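4. Measurement of Certificate Handling in Managed Endpoints

4.1 Setup

We tested how endpoint filtering products treat server certificates once they have placed their own root in the local trust store. The test bench consisted of a client machine, a controlled DNS resolver, and a server process, Telitz, which presents a chosen certificate chain and records the handshake it receives. Each client was reset to a clean disk snapshot before every run. Browser updates were turned off for the full test period so that the expected handshake stayed constant.

The test set holds 73 certificate chains. One group is valid and serves as a control. The others each contain a single fault: an expired leaf, a wrong host name, a missing intermediate, a weak signature hash, a key below the minimum length, or a revoked leaf with a reachable status responder. Chains with more than one fault were left out, as a rejection could not then be tied to a cause.

4.2 Procedure

For each chain the client opened a connection, waited for either a page load or an error, and closed the session. The timeout was set to 30 seconds. A run was marked "accepted" if the page loaded with no warning, "warned" if the user was given a choice to go on, and "blocked" if no such choice was offered. Two of the authors (Nambiar and Yammine) labeled the results separately and settled differences by reading the packet captures.

Traffic was taken from three sources: an office desktop, a virtual machine, and a controller on the lab automation network. The third source was included because such controllers often run the same endpoint software as office machines but are updated less often. All three used the same filtering policy, exported from the Kanaan console and checked by hash before each batch.

4.3 Results

The two products differed mainly in how they dealt with revocation. Fliko queried the status responder on the first connection and cached the answer for the life of the process. Plurkance sent no status query under its default policy and issued a fresh, locally signed leaf for the revoked host. The browser then had no means of learning that the original certificate had been withdrawn. Both products blocked expired leaves and wrong host names on all three sources.

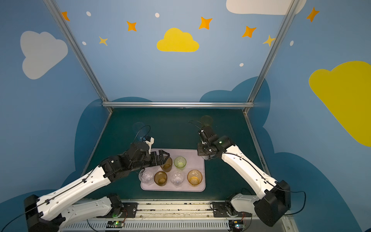

Figure 4. Work cell with two robot arms.

Handshake changes were also recorded. With Plurkance active, the outgoing hello message offered an older set of cipher suites than the browser alone, and the order of preference was lost. Fliko kept the order but removed the session ticket extension, which forced a full handshake on every new connection. We logged 326 sessions in which the negotiated suite was weaker than the one chosen without interception. All of them were Plurkance sessions.

A missing intermediate gave mixed results. Fliko fetched the absent certificate from the address given in the leaf, while Plurkance returned a generic connection error and wrote no entry to its log. The second behavior is safe but makes faults hard to trace.

4.4 Limits

Only default policies were tested. Plurkance has a setting that turns on status queries, and its effect on the revocation results remains to be measured. The status responder was placed on the same subnet as the clients with a fixed delay of 50 ms, so the caching behavior described above may differ on slower links.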